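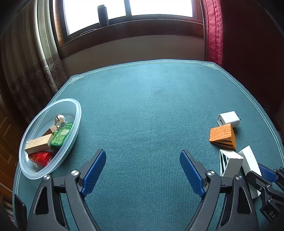
Figure 1. Table with a teal felt cloth and a clear plastic oval container.

How Families in Durkden Store Their Leftovers
Student project report by Marisol Ospina
Oct 18, 2024

I picked this topic after my aunt opened her fridge in August and threw out most of a week's cooking in one go. I wanted to know why good food ends up in the trash, and I had so much fun finding out!

Method
I asked 13 households on my side of Durkden to keep a food diary for five days. Each time they put leftovers away, they wrote down what the food was, what it went into and where it sat in the fridge. When the food was eaten or thrown out, they wrote that down too. Three households stopped partway through, so I left their pages out of the results.

Results
Soup and rice were the stars of the diaries. They were saved more than anything else, and rice was also the food most often thrown away, which really surprised me. Cut fruit and cooked beans nearly always got eaten by the next day.

Where the food sat mattered a lot. Things at the front of a middle shelf got eaten. Things in the back got forgotten, and one family found a bowl of noodles behind the milk that they had no memory of cooking. Foil was the worst wrapper in the diaries (people couldn't tell what was under it), and clear tubs with lids did much better.

Labels helped too, but only in homes where everyone used them. One dad wrote the date on a strip of tape every single night and his kids still didn't look!

Problems
My diary page had no space for the freezer, so some people wrote in the margins and some skipped it. Next time I would add a freezer column and run the diary over a holiday, when there is much more food to put away.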